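Robot arm for laying and clearing tables - what happens to the people who did it?
Asked in: Work and Workplace > Catering and Canteens
Posted in May

previtz_canteen
I work in the kitchen of a company canteen and I am responsible for the dining room team. Our employer, Sawatzky, wants to bring in a robot arm for laying and clearing the tables. They made a trial at the other site and I was invited to look at it.

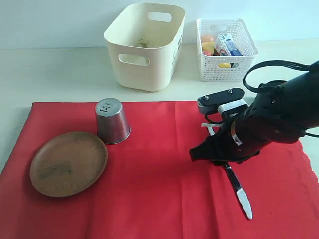
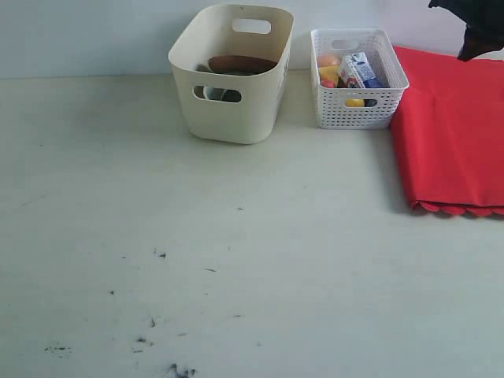 The table in the trial: with the red cloth laid out and the knife in the gripper (first), and with the cloth folded beside the baskets (second).

My team has 11 people. Most of them do the tables in the morning and again after lunch, and then they help with washing. The manager told us that no one will lose the job, but he could not say what the hours will look like. Two of my colleagues are on a contract that only mentions "table service". They ask me every day and I do not have an answer for them.

So I would like to hear from people who already have such a machine at work. What changed for you in the first months? Did the work become lighter, or only different? And what should I ask for before it starts? I want to go to the next meeting with something written on paper.

Thank you in advance, and excuse my English please.

Lorne Robichaud
We have had two arms at our place for a little more than a year, in a canteen that serves 438 meals on a normal day. I will try to tell you what I would have liked to know.

First, the contracts. If the paper says "table service" and the machine takes the table service, then this must be changed in writing before the start, with the same hours. Our manager also said that no one would lose the job, and it was true, but three people went from full days to short days because "the tables are done now". It took until autumn to repair this. Ask for one sentence that the weekly hours stay the same for a fixed period. We got 8 months in the end.

Second, someone has to look after the arm. It needs its things put in the right place, it stops when a spoon lies in a strange angle, and the cloth is much harder for it than a plate or a cup. In our place this work was simply added to the person who stood nearest. She was laying fewer tables but she was called every few minutes, and she was more tired than before. Now it is a written task with a small addition to the pay, and we change who does it each week.

Third, the training. Ours was one afternoon with a man from Kurnusero, the company that installed it. He was friendly, but he explained it to the managers and the rest of us stood behind them. Ask that your people are the ones who press the buttons during the training, and ask for a second visit after a month. The real questions come after a month.

About lighter or different: for my back it is lighter. I bend much less. But before, we were four at the tables and we talked the whole morning. Now I am often by myself with the arm until 10:30, and this I did not expect to miss so much. We moved the coffee break earlier so that everybody sits together once before lunch. It is a small thing but I would suggest it to anybody.

Also find out who cleans it and with what. We were told to use a dry cloth only, and this was not enough for our hygiene inspection, so there was a long discussion.

skadico_night
it depends on the firm. where I work they bought one and it stood in the corner by summer because it was too slow for the lunch time. I would not worry so much

tablecloth22
I agree with Lorne about the hours. One more question for your paper: who decides when the arm is switched off? With us only the shift leader was allowed to do it, and when she was in the storeroom we had to wait for her. Now every person who works next to it can stop it and does not have to explain this afterwards. Please get this in writing also.

And ask what they paid. Ours was 2,795 for the stand and the fixing alone, without the arm, and in the same month they told us there was no money for new work shoes. We got the shoes after that.

previtz_canteen
Thank you all, this helps me very much. I did not think about the switching off. Lorne, may I ask if the addition to the pay is per hour or per week?

Lorne Robichaud
Per week, for the person who has the task that week. If you are ill for some days it is shared with the one who takes over.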